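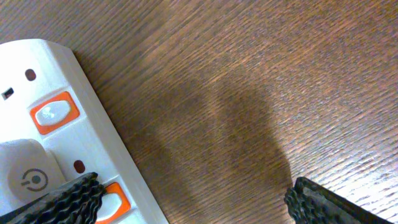 *Wrist view over the table, gripper open, with the switches on the power strip to the left.*

# Valeser Plug-and-Switch Set

Hello, and thanks for stopping by! Valeser is a small collection of two-arm recordings made around a very ordinary household job: power strips, plugs, chargers and the cables that go with them. We started it in August, when our older set (Kadlec, mostly cups and blocks) had taught our policies all it was going to, and we wanted something with bendy parts and small targets.

There are 304 episodes in this release, all driven by hand by one of two people, Bláthnaid Coughlan or Joscha Ostermann. Another 43 are held back for testing, so please don't write asking for them - we'd like to keep those honest.

## What you get

- joint positions and gripper opening for both arms
- video from the wrist cameras and from one fixed camera
- a one-line instruction per episode, in plain English
- a `driver` field, in case you want to split by person (the two styles are quite different, and Joscha is a good deal faster)

## The wrist cameras

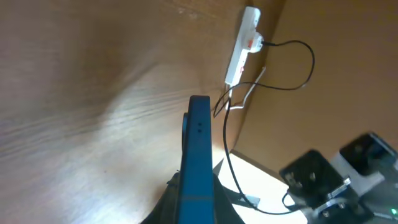 *Wrist view with the blue finger in front, the strip and its cables behind.*

Wrist video is where most of the useful detail lives, and also where most of the trouble is. Cables slip behind a finger just when you'd like to see them, and bright patches can swallow the edges of pale things. We left the exposure as it came and did no color matching between cameras. If your model is fussy about that, do the matching on your side and keep a copy of the originals.

## The fixed camera

The fixed view is the one to open first if you're new here. It takes in the table with both arms at work, and it makes the wrist clips far easier to follow. 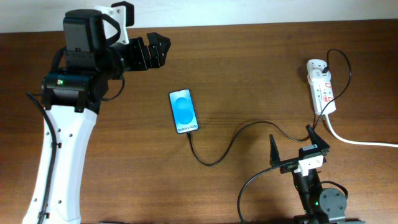 When we label an episode we go through this view before any other, marking the start and end of each reach, and only then check the wrist clips for the moment of contact. It's slow going (a long Monday gets through 27 episodes, with tea) but the labels came out much steadier than when we did it the other way around.

## Known problems

- Some instructions say "charger" and others say "adapter" for the same thing. We kept both on purpose.
- Clocks on the cameras drift a little over long episodes. The Lallis loader corrects for it; the older Beretti loader doesn't.
- Failed tries are included and flagged `success: false`. Please don't throw them out without a look, as there are some lovely recoveries in there!

## Questions

Open an issue and put the episode number in the title. Bláthnaid reads them in the morning and will usually answer the same day.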